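Ticket 2553 - Sarnon label printer drops off the network overnight
Status: open, waiting on vendor
Site: Storkeck, second floor
Priority: normal

**Problem as reported**

The Sarnon label printer by the packing bench goes offline every night and does not come back until someone turns it off and on. The front panel says "Ready" the whole time. Jobs sent from the Brumik order system sit in the queue, then fail with error 41. Day shift loses the first batch of labels each morning.

**Checked so far**

- Swapped the network cable. No change.
- Moved the printer to a different wall port. No change.
- Print server restarted. Jobs still queue, printer still unreachable.
- Ping from the server works until late evening, then stops.
- Self-test page prints fine from the panel even when ping fails, so the print side is OK.

The printer gets its address from DHCP. The self-test page shows an address ending in .95, and that matches the reservation on the router. The reservation was made when the printer was installed and has the right hardware address on it - I compared it with the sticker on the back.

Sleep timer on the printer was set to 30 minutes. I turned it off in the panel menu and saved. Next morning the printer was offline again and the timer was back at 30, so the setting did not stick. Did it a second time through the web page and got the same result.

Everything on the second floor runs through the one switch, so I looked at what else is on it. Nothing else there has reported dropouts.

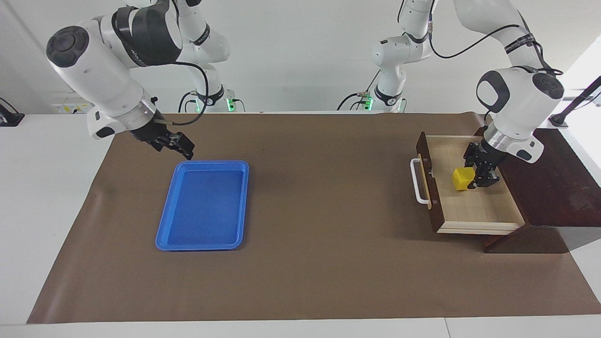

Ersoy support: Thanks for the details. Error 41 is the server giving up on a connection, so it only tells us the printer did not answer. A sleep setting that goes back to its old value usually means a saved profile is being pushed to the printer on a schedule. Is there a device profile for it in Brumik? If there is, please change the sleep value there and turn off Energy Efficient Ethernet on the switch port. Do one at a time, with a night in between.

**Update, 4:15 p.m.**

There is a profile. It was copied from the old printer and has sleep at 30 and "apply nightly" checked. I set sleep to 0 and left the nightly box alone for now. Have not touched the switch port yet.
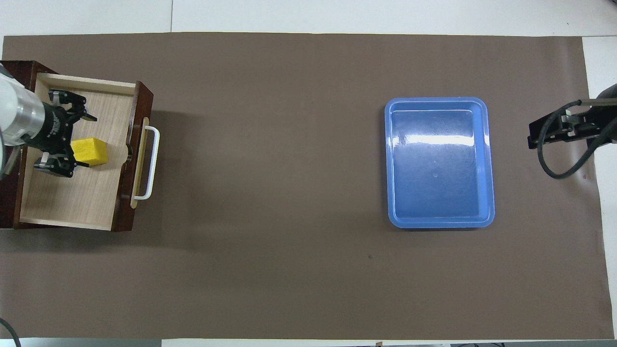

I also exported the printer log before making the change. It has a "config received" line late each evening, and the last successful ping comes after that line - the gap is the same length as the sleep timer. Log is attached to the ticket.

**Next**

- Check ping and the sleep value tomorrow before day shift starts.
- If it is still offline, change the switch port setting and wait another night.
- If it stays up through Saturday, remove the old printer's profile and close.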